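Reltside Community Help > Workshop and Making > Small robots and arms

House rules for a table-top robot arm in a shared room: what do you actually enforce?

Posted by Gaëtan Vidal in November
Tags: robot arms, teleoperation, shared workshops, safety, taping down

Hello all, and thank you in advance to anyone who gets to the end of this, as I do tend to go on a bit.

I help look after the electronics room at Workeck, a shared workshop with 43 members at the moment. Most of what goes on in there is soldering and mending and the odd argument over who has the good side cutters. Since the spring we've also had a table-top arm in there, driven by a person with a hand controller, and people use it for simple picking up and putting down: lids, cups, blocks, that sort of thing. They record the goes and then train a little program on them. It has become rather popular, and I'm glad of it, because it has brought in members who would never have come through the door for a soldering iron.

What we haven't got is a proper set of rules. We have a sheet of paper that says "be careful and switch it off after", which I wrote myself on the first evening and which I'm now slightly ashamed of. Everybody who uses the arm has their own way of doing things. One person tapes the cables, another leaves them in loops. One person insists on the mat being in exactly the same spot, another shoves it about. The stop button has been found on the windowsill. I don't want to turn into the sort of person who laminates things, but I would like the next new member to walk in and find some sensible habits already there.

So what I'm after is this. If you have an arm in a room that other people share, what are your rules, and which ones do you really hold people to? I'm interested in the safety side first (hands, cables, who is allowed near it when it's live), but also the good practice that makes the recordings worth keeping, as the two seem to get muddled together in our room. I have had a look at the formal standards for industrial robots and found them quite hard going for a little arm on a table. Do they apply to us at all?

Many thanks, and sorry for the length.

Gaëtan

3 replies

Ibrahim Olaniyan

Hello Gaëtan, and don't worry about the length, you'll find I'm just as bad!

I've been running sessions with arms like yours at Clevatus for a good while now, and we went through the very same stage, with one sheet of paper and a lot of goodwill. We now have a list that fits on a single page. I read it out to every new person while they're standing at the table, because I've found they remember it far better with the arm in front of them than they do from an email.

On your last question first. Whether the formal standards apply depends on where you are and on whether anyone is there as an employee, so please ask whoever insures the workshop and don't take my word for it. What I would say is that the thinking in them is very useful even for a small arm, and it's mostly common sense once you get past the wording. Work out what could go wrong. Write it down. Remove what you can, put something in the way of what's left, and only then rely on telling people to be careful. Your present sheet begins and ends with that last bit, which is where nearly all of us begin, so please don't be ashamed of it.

Our list goes as follows, with a bit of chat after each one.

1. Fix the arm down before anything else

The base is bolted to the table. We don't accept clamps for anything longer than a quick try-out, and we don't accept a person leaning on it. If there is a second arm on the table, it gets bolted as well, even on days when it isn't going to be used. Give each base a gentle push before the power goes on. It takes no time at all and I have found a slack bolt that way on 2 occasions, both of them after somebody had borrowed the table for something else and kindly put it all back together again.

2. Tape the work area and the cables, and keep the rest of the table clear

I am very strict on this one, so forgive me if I dwell on it. The mat is taped at its corners so that it can't creep, and the long cables get taped to the table along their way, well out to the side, where the gripper isn't going to be working. Ordinary white masking tape is fine. It peels off cleanly and you can see at a glance when it has started to lift. Put more on than you think you need at the corners, and when it goes furry, pull the whole lot off and start afresh; old tape with new tape stuck over it holds very badly in the end.

Only the thing you're working with goes on the mat. We were using a green lid for this one, on a dark grey mat, so it's nice and easy to pick out. Mugs, phones, pens and the side cutters (I laughed at that, we have the same argument) go on another table altogether.

Cables on the arm itself want a little more thought. They need enough slack for the arm to reach as far as it can in every direction, and not so much that a loop can catch on something. With the power off, move the arm by hand through its whole reach, if yours allows it, and watch the cable the whole way round. Tape it to the arm well clear of the joints. Don't cover up any warning label while you're at it, and if one has been covered, move the tape and not the label.
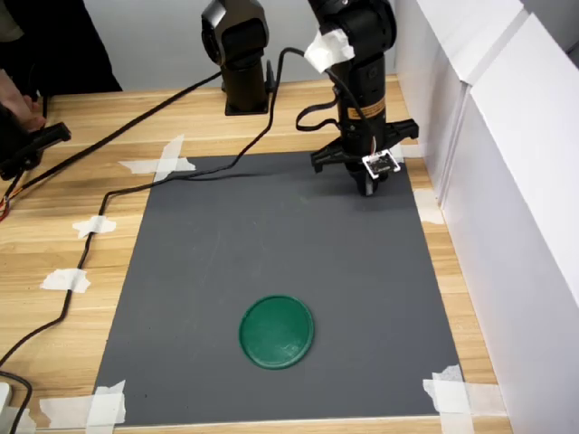
3. One person drives, and that person says so out loud

Whoever has the controller in their hand is in charge of the arm. Before it moves they say "moving", and nobody else reaches over the mat until they've said "stopped" and let go of the trigger. It feels terribly silly for the first ten minutes and after that you stop noticing. If a second person is there to put the object back between goes, they wait for the word every single time, including when everyone is tired and it's nearly home time. I'd say especially then.

The driver doesn't put the object back with their free hand while still holding a live controller. This is the rule people break most, and it's the one I will stop a session over. I do it nicely, but I do stop it.

4. The stop button has a home

Choose a place the driver can reach without leaning across the arm, mark it with tape, and that is where the button lives. A windowsill is no good to anybody. We press it at the start of every session, with the arm moving slowly over a bare bit of mat, to see that it does what it should. If it doesn't, we pack up and mend it. I know that's hard when people have come across town for their turn, and I have had to put the kettle on and apologise more than once.

5. Start slow

Keep the speed low for new people and for any new task. On ours, turning it up needs one of the regulars to agree, and the regulars are simply the ones who have done 13 sessions with nothing to report. You can pick whatever number suits you. I like having a number as it saves me from having to judge people I'm fond of.

6. Look at the wiring of the hand controller

Home-made controllers and bits of bare circuit board are perfectly all right at low voltage so long as somebody looks at them. Thin wires get tugged every time the driver shifts their feet. We check where they come out of the handle before each session, and anything frayed goes in the mending box with a note on it. If you have a sensor fitted near the gripper, have a look at that too, as it's usually the first thing to get knocked.

7. Write down what you did

This is where the safety and the recordings do meet, so I can see why they've got muddled in your room. We keep a plain notebook by the table with the name of the driver, the task, where the mat was, what was changed, and anything odd that happened. "Odd" includes near misses, and I promised everyone at the start that nobody would be told off for writing one down. I've kept to it as well, through gritted teeth on one occasion.

For the recordings themselves, my advice is to mark the mat's position and leave it there for the whole batch, keep the lighting the same unless you mean to change it, and throw away nothing until you've looked at it. Failed goes should be labelled as failed and kept. We had a set of 2,000 goes which we very nearly spoiled because two people had different ideas of when a go was finished, one stopping when the lid touched down and the other when the gripper had gone back up. Agree on that before you begin and put it at the front of the notebook.

8. If a hand will be on camera, tell its owner

A sleeve and a hand are easily caught at the edge of the picture. Most people don't mind in the least, but they should be asked before you share recordings with anybody outside the room.

I hope that's of some help. Do shout if you'd like our page as it stands, and please change whatever you like in it. It has been changed so many times already that I couldn't tell you which bits were mine.

All the best,
Ibrahim

tablesaw_tess

Ibrahim's covered it really. Only thing I'd add is long hair and lanyards. We make people take lanyards off at the door. Hoodie strings too.

Also get a mat that isn't shiny, ours was and the camera hated it.

Wijaya

Nice thread. I'd disagree a little on the tape for cables, as I think it's fine for a month or two but for a permanent set-up I would use proper clips screwed to the table. Tape leaves a sticky line when the room gets warm in summer, and once it has dried out it lets go without any warning. For the mat I agree tape is best because you'll be replacing the mat anyway.

As for standards, I wouldn't bother, a small arm can't hurt you much.

Comments on this reply

Ibrahim Olaniyan: Fair point about clips, and I may well pinch it for the arm that never moves house. I'd gently push back on the last line though. Small arms can still nip a finger badly, and a face bent down close to the mat is at just the right height for a gripper. Please do the written check, even if it's only half a page.

Wijaya: OK yes, I was thinking of hands only. Half a page is reasonable.

Gaëtan Vidal: Thank you all so much, this is far more than I'd hoped for. I've taken my sheet down already. The lanyards hadn't crossed my mind and we hand one to every visitor, so that's changing as well. Ibrahim, yes please to your page. I'm going to try the "moving" and "stopped" business this evening and I fully expect to be teased for it. Could I also ask what you do about people who want to use the arm when they're alone in the room? At present we allow it and I'm not at all sure we should.

Ibrahim Olaniyan: We don't allow it with the power on. They can come in alone to tidy the cables, re-tape the mat or go through recordings, and the key for the power supply stays in the office until there are two of them. I'll send the page over tonight.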